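Handling Systems Laboratory, Unit 4
Setting up and looking after the bin-picking cell
Handout to accompany the second practical. Notes: Aisling Nic Aodha. Revised 2021-10-10.

4.1 Scope

Unit 3 dealt with the controller and the safety circuit. This unit deals with the mechanical side of the cell: the bin, its fixing, the gripper and the cable run. Most faults logged at the Titalcombe laboratory last year were mechanical, and most of those were first reported as software faults.

4.2 Fixing the bin

The bin is held by clamps on both sides. Tighten them alternately, a little at a time. If one side is tightened fully before the other, the bin creeps sideways and the taught positions no longer match the walls.

Once both clamps are tight, push on each wall in turn with the flat of the hand. Any movement you can feel is too much. Then run the corner check: jog the tool at reduced speed to the four taught corner points and compare each reading with the sheet in the cell folder. If a corner is out, slacken the clamps and start again. Do not correct a badly seated bin by editing the base frame. Issa Farah's report from July gives a case where this was done twice in one week, and the errors added together.

4.3 The divider

The divider is the part most often struck. Light scratches are of no concern. A raised edge is, as a fingertip can catch on it during a sideways move. Check the surface by hand with the arm stopped and the drives off. Record any new mark deep enough to hold a fingernail. 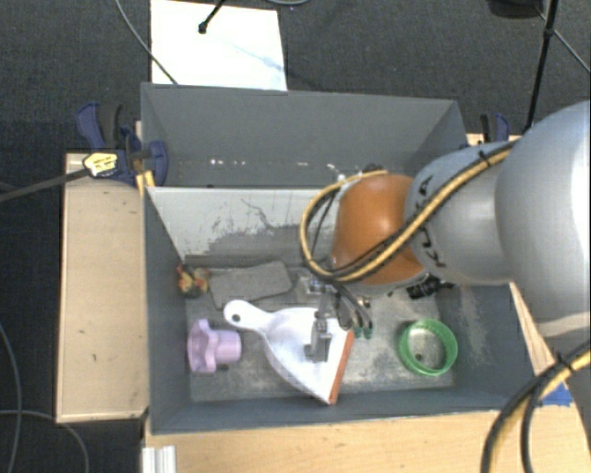
The approach height is set from the top of the divider and applies to both compartments. It must be taught again whenever the divider is removed, even if the same panel goes back in.

4.4 Cable run

The bundle must have enough slack for the full travel of the wrist and no more. To set it:

Move the wrist slowly to one end of its range.
Look for the point where the bundle first pulls tight.
Release the nearest tie, feed slack through, and close the tie again.
Repeat at the other end of the range.

Ties should hold the bundle without pinching it. Trim the tails flush; a cut tail will score the cable sleeve. A loop that hangs below the gripper at any wrist angle is a fault, and the cell must not be run until it is cleared.

4.5 Fingers

Fingertips are changed after 500 cycles or when worn through, whichever comes first. After a change, close the gripper on the test block and check that both tips meet it at the same moment. Log code 104 means that the fingers closed without contact. Code 111 means that contact was lost during the lift. A run of 104s straight after a tip change points to a wrong tool length.

4.6 Before the practical

Read section 11 of the cell manual. Bring the completed corner sheet to Debora Palumbo at the start of the session. Groups without a sheet will do the corner check first, within their own time.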